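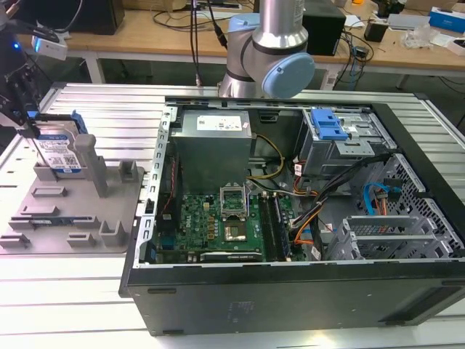 4. Adding an Anime Series to Your Kioko Library

Before you start, sign in to Kioko with the account that owns the library. Guest accounts can watch and rate episodes but cannot add a series or change the episode order.

4.1 Creating the series entry

1. From the Library screen, choose Add, then Series.
2. Type the title. If the show has both a Japanese and an English title, enter the Japanese title in the first box and the English title in the second.
3. Choose the episode order. Broadcast order is the default. Disc order and story order are also offered when the show listing has them.
4. Select the folder that holds the episodes and choose Scan.

A long series can take several minutes to scan. The 129 episodes of Prastari, for example, are read in batches of 60, and the progress bar starts over with each batch.

Note: Episode zero, recap episodes and bonus shorts are placed under Extras. To move one into the main list, open it and choose Show in Season.

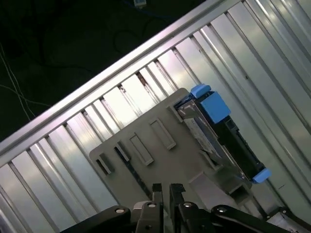
Fig. 11. Gray plastic tray on aluminum rack.

4.2 Matching episodes by hand

Some shows are listed as one long season in one place and as several short ones in another. If Kioko cannot tell which listing your files follow, the episodes appear with a yellow question mark.

1. Open the series and choose Fix Match.
2. Pick the listing that has the same number of episodes as your folder.
3. Compare the first and last episode titles with your own files.
4. Choose Apply to Season – or Apply to All if every season shows the question mark.

Caution: Apply to All replaces any titles and summaries you have typed in yourself. Export your notes first (see Section 6).

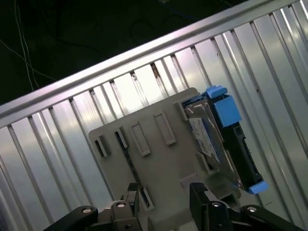

Kioko Set-Up Guide | Page 27

4.3 Hiding spoilers

Episode summaries often give away the ending, and in mystery shows the thumbnail can do the same. Spoiler settings are kept separately for each viewer.

1. Go to Viewer, then Spoilers.
2. Turn on Hide Summaries. Text stays hidden until the episode has been played to the closing credits.
3. Turn on Hide Thumbnails if you want the series poster in place of episode stills.
4. To hide the cast list as well, choose Voice Actors, then Main Characters Only.

Note: Summaries supplied by Lellurance are marked with a small L. These cover the whole story arc and stay hidden until the last episode of the arc has been watched.
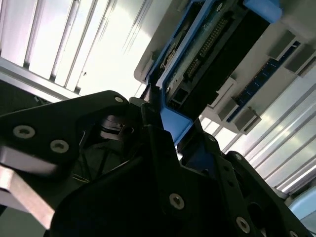
4.4 Subtitles and dubbed audio

1. Play any episode and open the Audio menu.
2. Choose the spoken language, then the subtitle track. Tracks named Signs show only on-screen text and song lyrics.
3. Choose Remember for This Series.

If the subtitles run early or late, use the Orico timing slider under Advanced. The setting is saved with the episode and does not carry over to the next one.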